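I got to Henow early and ate a very good egg sandwich in the car, and that's how I turned up to the interview with mustard on my sleeve. She noticed right away. "Good, you've eaten," she said. "I was going to feel bad about not having any cookies."

She runs Iltance, a two-room repair shop that used to be a shoe store (the foot-measuring thing is still bolted to the floor, and yes, I stood on it). She asked me to leave her name out. Everybody in town knows who she is anyway, she said, and everybody outside town would only write to ask if she fixes phones. She doesn't fix phones.

What she does is keep old desktop computers going, mostly for people who have one program they can't live without. A guy with a label printer. A church with an organ schedule. A woman who breeds rabbits and has every litter since the nineties in a database that won't open on anything new.

"People think they're attached to the computer," she told me. "They hate the computer! They're attached to the way they do things. I'm really in the business of letting people keep their habits."

I asked how she got started and she laughed for a while before answering. She'd been doing payroll for Zurkero, the furniture place out by the highway, when the office machine died the afternoon before checks were due. The company wanted to wait for a technician. She had a screwdriver in her purse.

"Why did you have a screwdriver in your purse?"

"My glasses," she said. "It was a tiny one. I was in there for hours."

Everybody got paid, and after that people started leaving their machines by her desk, with notes on them. One February she gave notice, took 1000 dollars out of savings and signed the lease on the shoe store. The rent was 600 a month, so you can do that math yourself. "I did not do that math," she said.

The first winter was bad. She slept in the back a few nights to save on gas, and she took in vacuum cleaners, which she still talks about like an old enemy. What saved her was Pangaribuan, a small accounting firm across the square that wanted all its machines looked after and didn't want to buy new ones. They're still with her. They pay on time, and at the holidays they send a fruit basket that she says is mostly pears.

We talked a lot about pricing, and this is where she got fired up. She charges a flat fee to open a case and tell you what she finds, and if she can't help, you get half back. Other shops have told her she's crazy.

"But look, if I charge by the hour, then I'm rooting for your computer to be difficult," she said. "I don't want to root for that. I want to go home."
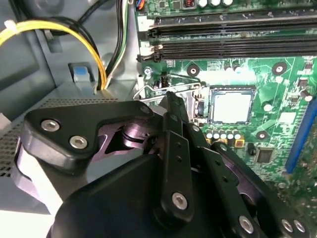 *Inside a desktop case, with the CPU socket and the green motherboard.*

Her one rule for anybody trying this at home is to write down what you did before you forget it. She keeps spiral notebooks, and she let me flip through a couple. They're wonderful. One page just says "it was the cable" and then, underlined, "IT IS ALWAYS THE CABLE." Another has a recipe for lentil soup running straight into a list of part numbers.

I wanted to know if she ever tells people to give up and buy something new. All the time, apparently. She won't sell them one, though, and she won't recommend a brand. "Then it's my fault when they don't like the keyboard."

Before I left I asked what she'd do if the shop closed tomorrow. She thought about it long enough that I started packing up my recorder.

"Sleep late," she said. "Then I'd probably go see how the rabbit lady's doing. She's due for a backup."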